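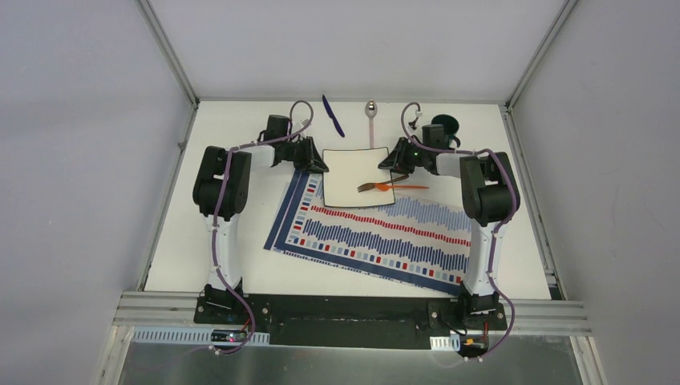 We've been asked a few times what it costs to get a two-arm table bench going, so I'm putting our numbers in a thread. We're a small team at Tasembridge, working out of a unit in Welton. This is our bench as of 4th August.

1/ The arms were the big line: £3735 for the pair, second-hand, with grippers. New would have taken the whole year's money. We asked the seller for the spare gripper fingers as well and got them thrown in. Always ask.

2/ Enclosure panels, rail, mounting plate and fixings came to £1240. I had put down half that. Grey panels are dearer than you'd think once you pay for cutting and delivery. The plain grey does make the lighting easier to keep the same from one day to the next.

3/ Get one long mounting plate for both bases. We first bolted each arm to its own plate and spent ages lining them up again every time one was knocked. It's one black plate along the front rail now. It costs more to have drilled but you only pay once.

4/ Cables and small parts: £452. That's the purple cables, ties, slotted duct covers, connectors, a little board and lots of screws. Half of it was reordering things we'd bought too short. Measure with the arm stretched right out, then leave enough for a loop above the gripper.

5/ The cheapest line is the one people see first. Plates, placemat, mug, cutlery. We buy odd pieces on purpose, so there's an orange plastic spoon, a blue plastic knife, a brown fork and a metal spoon with a pale pink handle. Charity shops are fine for this. Matching sets would be less use to us.

6/ One thing on the tableware: buy two of anything you plan to keep using. We lost a good bowl in the spring, couldn't find the same one, and had to redo a week of work with a different bowl.

7/ Things I left out of the first budget and shouldn't have: delivery, a spare power supply, a decent set of hex keys, and insurance. The insurer wanted a written list with serial numbers. Make the list as you unpack.

8/ Software. We run Onu for planning the moves and Illia for keeping track of sessions. Both are our own, so no licence fee, but they eat staff time and I now give them a line in the budget like everything else.

9/ Next is a second bench, in September if the money is signed off. I've asked for £2454 on top of whatever the arms cost. That covers panels, rail, cables and a table, with a bit over for the things in 7.

10/ If you only have money for one arm, buy one and leave room on the rail for the other. We'd have got going months sooner. Lots of tableware jobs can be done one-handed.

11/ Someone asked about a service contract. We don't have one. We keep a drawer of spares and accept a few days off now and then. If you have a deadline with a customer, price the contract.

12/ Happy to share the parts list as a spreadsheet. Reply and I'll send it over. Prices are what we paid, VAT included.

We use cookies to improve your experience. By continuing to browse you agree to our use of cookies. Accept | Manage settings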